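Pellivville Shared Workshop
Home Projects Minutes Tool list Members Contact
Search this site Go

Minutes, arm build group
21/11/2018 - by Bogdan Rutkowska

Present: Geert Verbruggen, Yaowalak Somboon, Pichit Nilsuwan, Bogdan Rutkowska (minutes). Absent with notice: Somkiat Saithong.

1. Minutes of September were read and accepted. Geert asked to correct the spelling of Grindex in point 3.

2. Kitchen model. Yaowalak showed the present state of the simulation.
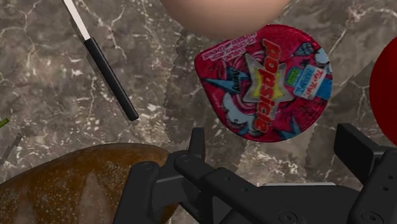
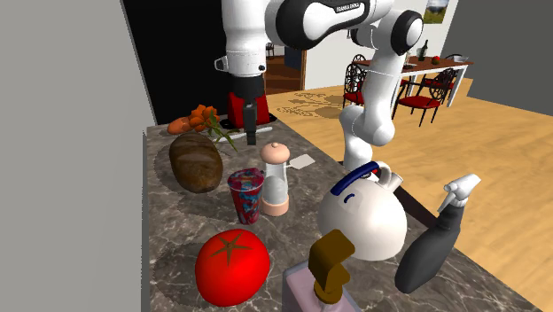 Pichit wants to fix the list of test objects before we build the real counter at his home. We discussed this a long time. Geert finds the bread a good first object, but the flat red Popsicle piece is difficult for a parallel gripper and he proposes to leave it for later. Yaowalak does not agree - she wants one flat thing in every test. Decided: it stays in. The kettle with the blue handle will be tried only by the handle.

3. Software. Run 394 stopped with an error in the Clusero scripts. Pichit will look at the log and repeat it with the same settings.

4. Money. The balance is 3237. Geert asks 4 more mounting plates from Suksawat. Agreed, he will order them.

5. Workshop key. Somkiat has still the second key and is asked to bring it.

Next meeting: at Pichit's home, Yaowalak will send the date.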